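The Office of Unclaimed Articles at Brirkier

A report to the Board of the Marar Line, February 2026

The Office has the honour to submit its account of the winter clearance, as required under the standing rules. The Board will recall that articles left in the carriages and waiting rooms of the Line are held for 19 weeks, after which they pass to the bins and are disposed of by category. Umbrellas are sold. Gloves, where paired, are sent to the mission at Stetance. Books are read by the staff, although the rules make no provision for this.

At the opening of the period the Office held 2,000 articles. At its close it held 900. The reduction was achieved without additional expenditure, save for the purchase of string.

One matter requires fuller explanation. Under Rule 2, soft toys are to be treated as textiles and disposed of by weight. The Office has followed this rule for many years and makes no complaint of it. In the course of the clearance, however, a plush dolphin, light blue with a pale belly, was entered in the register as having been found on the last train from Prinix. Its entry had been made in the proper form. Beneath it, in pencil and in a different hand, someone had written the words "does not like the dark".

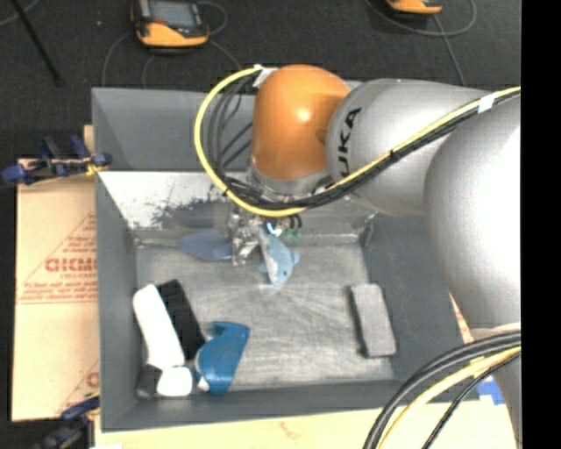
The Office made enquiries as to the author of the note. The night clerk denied it. The day clerk observed that the pencil was of a type not issued by the Line. It was considered possible that the finder had added the remark at the counter while the register lay open, and the Office has since moved the register.

The question then arose whether the note formed part of the entry. If it did, the Office was bound by it, for the rules state that articles shall be kept "in accordance with their particulars", and the storeroom at Brirkier has no window. If it did not, the dolphin was a textile and might be weighed. Counsel was consulted and replied at some length that he would prefer to be asked about something else.

Pending a ruling, the dolphin was removed from the bins and placed on the sill of the enquiry room, where there is a lamp. The lamp has been left burning overnight. The cost of this appears in the accounts under Sundries, and the Office regrets that it did not seek approval beforehand.

The Board should be aware of certain consequences. Passengers waiting at the counter have begun to address the dolphin, in most cases civilly. The night clerk, who had twice applied for a transfer to Stetance, has withdrawn both applications. In addition, further notes have appeared in the register. A brown suitcase is said to be "heavier than it looks, be patient". A single boot is recorded as "the left one, but willing". The Office has compared the handwriting and finds that no two are alike.

The holding period for the dolphin expired some time ago. No claim has been received. A letter did arrive from Prinix, unsigned, asking only whether the light was still on, and the Office replied that it was. As the letter gave no address, the reply has been filed with the unclaimed articles, where it will be held for the usual term.

The Board's instructions are respectfully awaited. The Office would mention that the lamp will require a new bulb before July, and that one has been ordered.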